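4. Recording demonstrations by hand

Section 3 got the Treststead hand grippers charged, paired and talking to the recorder. This section covers the part where you teach the robot something, and where most of us learn that we have never watched ourselves pick anything up.

4.1 Before you start

Pick one task and write it down in a single sentence. "Pick up a bracelet and hold it clear of the surface" is a task. "Tidy the jewelry" is a wish, and the trainer will treat it as one.

Spread the items out so that each can be reached without dragging its neighbor along. A bed works well for small items. Beads that escape on a tabletop end up in Laststead.

Note: Stripes and patterned fabric are fine. You don't need to iron anything.

4.2 Recording a two-handed pick

1. Take one gripper in each hand and close both fully, then open them. The recorder beeps once per gripper. If you hear one beep, go back to 3.6.

2. Hold both grippers still above the work area until the status light stops blinking.

3. Press the left thumb button to start the take.

4. Approach the first item from above, jaws open, slower than feels natural. Then go slower than that.

5. Close the pads across the string of beads and stop squeezing when it stays put. The pads don't need your full opinion.

6. Lift straight up, a hand's width or so, and pause for two beats. 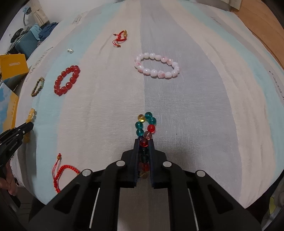 Figure 4-2. Bracelets in both grippers, with the pads closed across the beads.

7. Set the item down and open the jaws completely before moving away. A half-open jaw takes the bracelet with it, and the robot will faithfully learn to do the same.

8. Press the left thumb button again to end the take.

Caution: Elastic stores energy. Don't pull one bracelet with both grippers unless you are prepared to look for beads under furniture.

Caution: Keep loose cord ends out of the linkage. If a string gets in, stop the take and remove it with tweezers. Opening and closing the jaws quickly makes it worse — we have tested this thoroughly.

4.3 How many takes

For one task with one kind of item, plan on 200 good takes. Mixed items need more. Kyung-hwa Ok recorded 1186 for the bracelet set that ships with the Rustik trainer, and kept a further 56 aside for checking. Her advice is to take breaks before your wrists suggest it.

Change the layout every few takes. Turn a bracelet over, swap two, move one nearer the edge.

4.4 Bad takes

Drops are worth keeping if you pick the item up again in the same take. Mark them with the right thumb button. Delete any take in which you:

- put a gripper down to scratch your nose
- used your fingers to help
- changed your mind about which item you were after

If the recorder shows error 1646, its storage is full. Copy the takes off as described in section 6 and carry on from step 1.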